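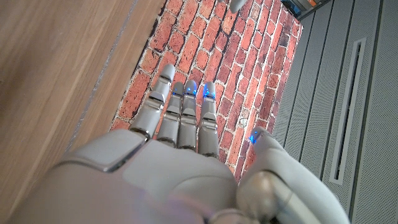 Seventy good ones before lunch

Amber Lockwood spends her working day teaching a pair of robot hands to deal with paper. She runs data collection for a small team at Cotemside, where a two-armed machine stands at a wooden table and is steered by a person through one short task after another. Every run is recorded, and the recordings are what the learning system gets to study.

"People expect me to talk about the model," she says. "I mostly talk about paper. How stiff it is, whether it was already creased, where it started on the table."

The current job is picking up a sheet and crumpling it. Lockwood picked it because it was hard to script. A rigid block can be measured once and treated the same way every time. A sheet folds differently on each try, and the fingers have to adjust as it gives.

Her target is 70 usable examples in a morning. She reached it for the first time in July, after the team stopped changing operators in the middle of a batch.

"Everybody has a style," she says. "Evie goes in low and slow. Jenő comes at it from the side. I want both in the set, but I want to know which is which when I look at the results." 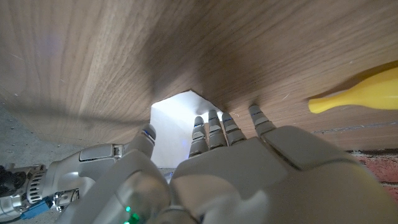 What gets thrown out

Evie Cropper and Jenő Katona share the operating. A session lasts 29 minutes, and then they swap. Cropper says the limit came from her own mistakes.

"I could see it in my recordings," she says. "Near the end of an hour I was closing the hand too early. The paper slid away and I'd chase it. You can keep a bit of that, but you don't want a whole afternoon of it."

Lockwood doesn't delete every failed attempt. If the operator loses the sheet and recovers it, the run stays in with a note. If the operator gives up, it goes to a separate folder that isn't used for training. She also rejects runs with long pauses, which she says taught an earlier version to stop and wait above the table for no reason. 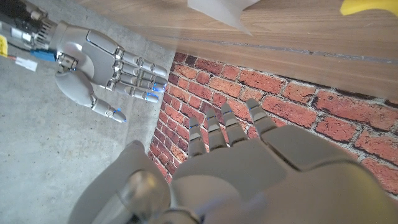

Katona does most of the labeling. He marks the moment of first contact, the moment the grip is secure and the moment of release, and he does it the same day while he still remembers the run. He has seven labels in all. He started with more, and found that he and Cropper disagreed on the extra ones so often that they told the system very little.

"If two of us can't agree what happened, I don't want it in there," he says.

The cameras near the hands matter most for this work, he adds. From higher up, one hand can hide the other just when the paper is being passed or squeezed.

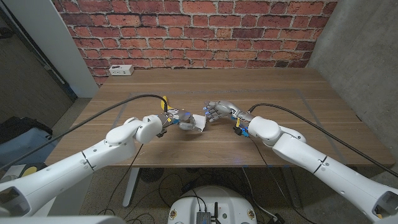

How does the team decide that a task has enough examples?

Lockwood holds back a group of recordings and checks the system against them after each new batch. When 2 batches in a row bring no improvement, she changes something on the table, such as the type of paper or its starting position, and begins collecting again.

She would like the next task to be flattening a crumpled sheet. Cropper has tried it a few times by remote control and calls it miserable work. Katona wants to finish labeling the current set first, and for now his view has won.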